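# Loading a microwave with a home-built arm -- door sorted, tub isn't
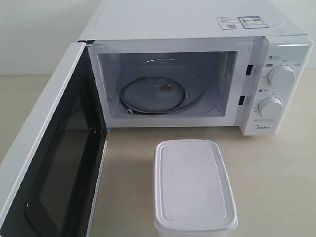

*Midea, two knobs, door at full swing. Tub at its start position.*

**nilldale_virgil**

Following on from my June post about the arm. The shoulder gearbox is rebuilt and the whole thing now lives in the shared workshop at Nilldale, bolted to the bench. The task is the same as before: open door, tub in, close door, set the timer knob, wait, tub out.

Where I am:

- Opening the door works. The arm hooks a finger behind the free edge once the latch has let go and follows an arc. I taught the arc by hand, 60 waypoints, then smoothed it.
- Closing works if I push near the latch side. Pushing mid-door makes the wrist stall.
- Putting the tub in does not work well. It lands on the rim of the glass plate, the plate tips on the roller ring, and the next placement is worse because the plate is no longer where the arm thinks it is.

The tub is a plain rectangular one with a snap-on lid. Gripper is two flat fingers with silicone pads, 80 mm opening. Controller is a Nukix board, stock firmware.

Questions: how are people dealing with the plate, and is it worth putting force sensing on the wrist for the knobs?

Virgil Zamfir

---

**tatli_bench**

Take the plate out. You are moving the same tub every time, so put a fixed tray in there and be done with it.

---

**nilldale_virgil**

Considered it. The ring and the coupling would still turn underneath, and I want it to heat evenly. Also the other members use this oven at lunch, and I'm not refitting a plate twice a day.

---

**bmichalski**

Please don't run it with the ring turning against a fixed tray. You will wear out the coupling or the motor, and you won't notice until it stops.

On the placement: your problem is release height. If you open the fingers while the tub is still above the glass, one end drops first. Lower until you see contact in the motor current, then open, then back straight out along the tub's long axis. Don't lift on the way out. Mine at Damidham did exactly what you describe until I changed the exit path.

I would also re-seat the plate before each run. One light press near the centre, then a look with the camera to check the rim is level. If it isn't, stop the program and leave it to a person.

-- Bożena Michalski

---

**tatli_bench**

Pressing on glass with an arm that has no force sensing is asking for a broken plate.

---

**bmichalski**

Set the current limit low enough and it stalls before anything breaks. Test it on kitchen scales first. I stop at 600 grams.

---

**offcut**

Has anyone asked whether the knobs are worth doing at all? A relay across the timer would save all of this.

---

**bmichalski**

No. Do not open a microwave case to fit a relay. The capacitor can hold a charge after it is unplugged, and the door interlocks are there for a reason. Leave the electrics alone and turn the knob from outside.

---

**offcut**

I've opened plenty of them. But fine, I take the point for a shared oven.

---

**nilldale_virgil**

Agreed, the case stays shut. The arm only touches what a hand would touch.

Bożena, thanks. I tried contact-then-release on Saturday with the current limit at the lowest setting that still holds the arm up. Better, but there is backlash in joint 2 and it shows up as a false contact about one time in five. I'll try approaching from below the target and coming up, so the slack is always on the same side.

For the knobs I'm printing a cup that fits over the ridged part and has a bit of give in it. The upper one is power and can stay where it is. Only the lower one needs turning.

---

**tatli_bench**

A cup will slip on a tapered knob. Line it with bicycle inner tube. And overshoot the timer, then turn back to the mark. Short settings on mechanical timers are often poor if you go to them directly.

---

**bmichalski**

I'd go the other way and make the cup rigid, with the give in the mount behind it. A soft cup winds up before the knob moves, and you lose track of the angle. Overshooting is right, though.

---

**nilldale_virgil**

Will print both. The rigid one is on the machine now. I'll post the angle errors once I have a set for each, same start position and same timer mark.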